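How to divide 474 by 6 without long division

First, look for a number near 474 that is easy to divide by 6. In our case it is 480, because 48 divided by 6 is 8, so 480 divided by 6 is 80.

Next, find the difference between the two numbers. 480 minus 474 is 6, and 6 divided by 6 is 1. Subtract this 1 from 80 and you get 79.

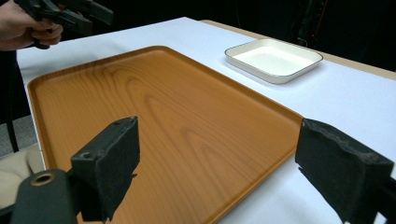
To check the answer, multiply 79 by 6. You can think of it as the area of a rectangle with sides 79 and 6, which you split into two parts: 70 times 6 is 420, and 9 times 6 is 54. Together they make 474. Draw the rectangle with square corners – a tray with rounded corners, like the one with the wood-grain pattern, has a slightly smaller area than length times width.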